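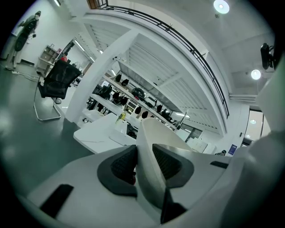 Traller-avisos: README
Registro de avisos sonoros y testigos del cuadro en coches usados. Cada fila es un aviso: qué pitó, cuánto duró, qué decía el manual y qué era al final. Casi todo anotado a mano y pasado a CSV, así que hay erratas. Avisad si veis alguna.

Versión: enero. Sustituye a la anterior, no mezclar.

Contenido
avisos.csv, 1538 filas
coches.csv, 122 vehículos, sin matrícula ni bastidor
audio/, 898 clips en WAV mono. No todos los avisos tienen clip

Campos de avisos.csv
id_aviso
id_coche: enlaza con coches.csv
tipo: cinturon, aceite, puerta, luces, freno_mano, otro
duracion_s: segundos. Vacío = no paró hasta apagar el contacto
km: lectura del cuadro, redondeada
causa_real: texto libre, mucha abreviatura
falso: 1 si el aviso no tenía motivo

Ojo con "falso". En la parte de Grivska se marcaba con S/N y lo convertimos con un script. Los vacíos quedaron como 0, y algunos seguro que no lo son. Pendiente. 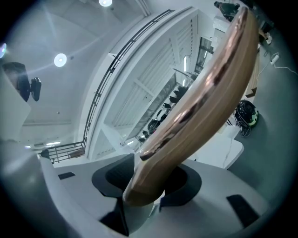 Pieza curva de color cobrizo, brillante.

Origen
Dos talleres, Grivska y Cistwood. El de Cistwood aporta casi todo lo de aceite y freno de mano. Coches anteriores a 2000 hay muy pocos, no sirve para comparar epocas.

Uso
Separador punto y coma, UTF-8. Decimales con coma (sí, ya). Para cargarlo todo: python carga.py --dir datos
Si falla con los acentos en Windows, forzar la codificación a mano.

Limitaciones
- el tipo "otro" es un cajón de sastre
- clips con radio de fondo, no se han limpiado
- un mismo aviso puede salir repetido si el coche volvió al taller
- duracion_s medida con cronómetro, no fiarse de los decimales

Por hacer
Unificar causa_real. Pasar lo de McPhee, que sigue en papel. Revisar los cinturones traseros, hay filas con el asiento mal puesto.

Licencia
CC BY 4.0. Citar como "Traller-avisos" y la versión. Dudas y correciones, por incidencias del repositorio, no por correo.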